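Tadholm fridge set: README

Started 4th December, still being tidied. If something in the files disagrees with something in here, believe the files and send me a note.

What this is

I've been comparing two grippers on the same humanoid, doing the same dull job over and over: deal with a bottle of tea and a fridge. One gripper is the Jasari, the other is the Brallex. Same arm, same controller settings, same bit of room for both. There are 560 episodes in the release, and each one has joint positions, gripper current, the head camera stream and (for most of them) a fixed room camera too.

I wanted the numbers for my own purposes, really. We'd been going round in circles for weeks about which gripper to keep, with Kiprono Mosoti firmly in one camp and Chih-ming Lui firmly in the other, and I got tired of hearing about it over lunch! So I booked the room and started recording. Then Pao-chu Chow asked for the raw data, then Waqas Janjua did, and now there's a README.

The room

Small and plain: white desk, fridge next to it, herringbone or chevron floor. The robot stands in front of the fridge with the desk off to one side, and the bottle (green cap, always upright to begin with) goes near the fridge end of the desk. I put it down by eye each time, so don't expect the start position to match to the millimetre. If you need the true position, work it out from the head camera.
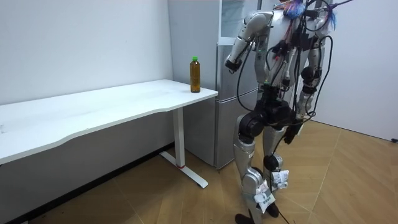

What's in each episode folder

joints.csv - every joint, time in the first column. Legs are in there too, though they hardly do anything, so drop those columns if you're short of space.

grip.csv - commanded opening, measured opening, motor current. The Jasari reports opening as a fraction and the Brallex in millimetres. I've left both as they came. Sorry, I know.

head/ - head camera stills. Exposure is left on auto, so the whites wander a bit whenever the head turns.

room/ - fixed camera, same naming as head/. Missing from the first session, when I hadn't set it up yet.

notes.txt - whatever I typed at the time. Spelling not guaranteed.

About the head camera

This took more of my time than the grippers did. A grey fridge against a white wall next to a white desk is a rotten thing to ask a camera to make sense of. The depth goes to mush on the doors, and the best features you get are the seam between the two doors and the edges of the furniture. There's also a tiny dark speck on the wall which the tracker absolutely loves. 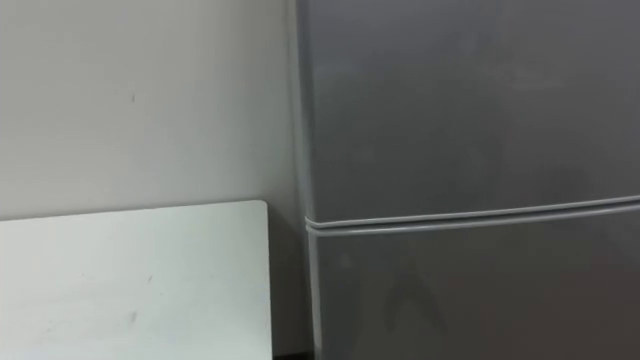
I tried the Chung calibration script first and it kept latching on to reflections, so Chia-jung Su wrote a little routine that lines up on the door seam and ignores everything below it. Much steadier. It's in tools/seam_align.py and it wants the arms tucked out of the way before you run it. The output goes into calib.json, one per session, so please use the one that belongs to your episode and don't borrow from next door. I did exactly that for a whole afternoon and blamed the wrist.

Which gripper, then?

For picking up the bottle I'd call it a draw. The Brallex closes faster, the Jasari is gentler on the plastic, and neither of them minds the ribbed shoulders. The fridge is where they part company. Getting a hand in close under the ledge with the door open leaves very little room on the door side, and the wrist wants to be exactly where the door is. The Jasari's shorter body helps there. The Brallex needs the elbow higher, and the controller gets grumpy near that limit and slows right down.
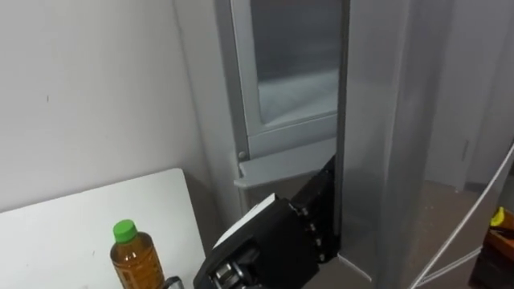
Tadholm Lab Notes, no. 7, p. 2

So I've come down on the Jasari side for fridge work, which pleased Kiprono no end. Chih-ming says it's the controller's fault and he may well be right - we haven't tried the Brallex with the limits relaxed.

Known problems

Episode 1087 is not a mistake. The numbering has gaps in it where I threw out test runs, so the numbers go higher than the episode count. Use index.csv if you want to loop over everything.

Cables turn up in plenty of the views. If you're training a segmenter, mask them or make peace with them.

The clocks on the two cameras drift apart over a long session. The offset is in index.csv, last column, in seconds. Add it to the room camera times.

Asking for the data

Write to Waqas, he looks after the disk. Tell him whether you want the stills or only the csv files, as the stills are the heavy part.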